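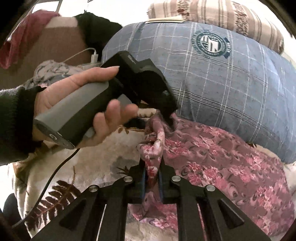
Staddale Bedspread, Cream with Brown Botanical Print

Sold by Norkis Home. Reviewed for the shop by Setareh Hassanpour.

Every bedspread on the market claims to "transform" a bedroom. I doubt it. The Staddale covers a bed, and the brown botanical print on cream is quiet enough to sit under a plaid pillow or a pink floral without a fight. That was enough to get it onto our list.

The maker says it needs no ironing. Mine came out of the packet with fold lines that took 4 nights to drop — so iron it if you have guests coming. The "all-season" label is hopeful too. In January you will want a blanket underneath.

Cream is cream. If you eat toast in bed, look at the Winine in dark brown instead.

Size: queen only
Care: cool machine wash, line dry
Price: $83
Returns: 23 days, unwashed, in the original bag

Pillows and covers are sold separately. The matching Nikzad shams cost extra, and I would skip them. The print is larger than on the bedspread and the two look like near misses side by side.

Page updated August 23, 2022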